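Poltero open day, quick notes before I lose them

Typing this at the gate so excuse the spelling. Got in at 10, left a bit after 2. Parking was a nightmare, take the tram.

Started upstairs with Naomi Muriithi and the planning group. Their planner used to solve every arm move from scratch, now it pulls from a cached set of 70 motion seeds and repairs whichever is closest. Median solve on their bench went from 358 ms to 249. Fine, but the cache gets rebuilt by hand whenever the gripper fingers change, and I got a bit of a wince when I asked about that.

Then the tooling side, which was what I came for. Data from hand-held grippers, marker cubes on top, pose worked out from the cubes. Victor Kirui runs ingest. The software is called Palter and it does three things: lines up the clocks, recovers gripper pose, throws out bad takes. Clock alignment is the ugly bit apparently. Used to be done on a hand clap, now every recorder gets its offset checked at start and again at stop, and anything that's drifted goes in a reject folder with a reason code. Liked the reason codes. We should pinch that. 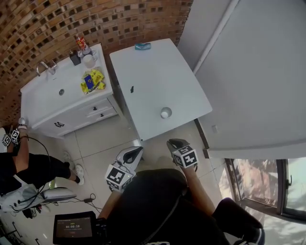

Pose recovery drops out when a cube turns side on, so they fill short gaps with a smoother and cut the take on long ones. Asked what counts as long. It's a config value, per task, and Erick Chege reckons half of them are set wrong. Viewer was decent, scrub bar with the lost-pose bits shaded red, would of liked an export button.

Last stop was control. Policy runs slow, low-level loop interpolates, usual story. Nice touch was the replay mode: any logged take out of the 2000 in their test set can be pushed through the controller in sim before a merge. Njoroge Minja broke a joint limit on purpose to show us and it got flagged straight away with teh line number.

To chase up: licence terms for Palter, whether the reject codes are documented anywhere, Naomi's slides. Sausage sizzle was good. Only one veggie option, gone by noon.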